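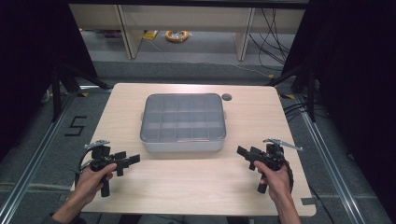
Ticket: left gripper drops out partway through organizer box demos
Project: Curitico
Opened by: Bienvenido Abella
Opened: Jul 21, 2022
Status: Resolved, watching

Symptom
Left hand-held gripper goes quiet partway into a demo. The jaw reading sticks at its last value while the hand position keeps tracking, so on replay the arm glides along beautifully with its left fingers locked. Right gripper is fine. Task is the clear-lidded box with the three rows of five compartments, two hands, starting with both grippers facing each other in front of the box.

Out of 53 demos recorded this morning, 8 have the frozen left jaw.

What I tried
Restarted the recorder. No change.
Re-zeroed both grippers. Lovely clean curves on the right, left froze again on the second demo.
Swapped the two cables at the Fikura hub. The fault stayed with the left gripper, so the hub port is off the hook!
Held the left gripper still and squeezed for 300 cycles. Not a single dropout. That had me stumped for a while.
Did the same with my wrist rolled outward, the way you do when you come in at the side of the box. Froze almost straight away. Got it!

Comment from Lukáč bench
Great find with the wrist roll. We had the same thing on our pair in March. The plug backs out a hair when the cable loop is too short and it gets tugged. Can you give it more slack and reseat it?

Reply, Bienvenido
Done, and what a difference. Reseated the plug, let out the cable so the loop sits easy behind the hand, and added a tie at the forearm to take the pull. Ran the rolled-wrist test again and the jaw reading followed every squeeze, right through to the end. I've since recorded 2 full sets on the box with no freezes, and the replays look terrific. The left fingers close when mine did, which is all I ever wanted from them.

Still to do
Pull the 8 bad demos from the Herkuvetti training folder and re-record them.
Ask for a warning in the recorder when a jaw value hasn't changed but the hand is moving. I'd use that every day.
Check the right cable for the same short loop.

Leaving this open until the re-records are in.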